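Ticket 405: Vustberg gripper drops bowl rim in sim, Skivari gripper does not
Status: open
Component: gripper comparison, kitchen counter tasks
Opened in October

Summary
Same arm, same controller, same bowl pickup. The Skivari two-finger model finishes the lift. The Vustberg model closes on the rim, lifts a little, and the bowl slides out. No error in the controller log.

Setup
Seol controller, default gains. Wrist camera on. Physics step at 1,000 Hz. Bowl start position randomized, spatula and other utensils left on the counter as clutter.

Log

9:10 – Ran 104 episodes with each gripper, same seeds. Skivari failures are all missed approaches. Vustberg failures are nearly all slips after contact, so I don't think the planner is at fault.

9:45 – Raised grip force on the Vustberg. Bowl now tips before it slips. Put the force back.

10:30 – Checked the pad friction values. The Vustberg file had no friction entry for the pads, so they were falling back to the scene default. Added the same value the Skivari uses. Slips went down but did not go away.

11:20 – Turned on contact display. With the Vustberg, contact shows up on one pad a few steps before the other, and the bowl gets pushed sideways. Looks like the tool center point is off.

13:05 – Compared the offset in our config with the one in the Bririer import script. They differ by 2 mm across the closing direction. The script rounds the mount transform when it converts units.

13:40 – Replaced the rounded transform with the full one and restarted the sim. Home pose loads with no warnings. Wrist camera check before the rerun:
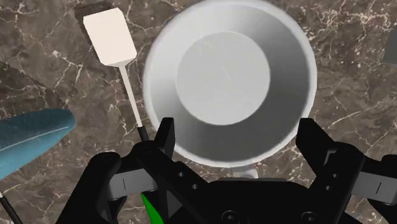 14:15 – Rerunning the same seeds with the friction entry and the new transform both in place. The first batch has no slips – too early to close this.

To do
Finish the rerun and attach the contact logs.
Patch the import script so it stops rounding. Anyone who imported a gripper with it should check the mount transform by hand until then.
Repeat with the old friction value to see how much of the fix came from the offset alone.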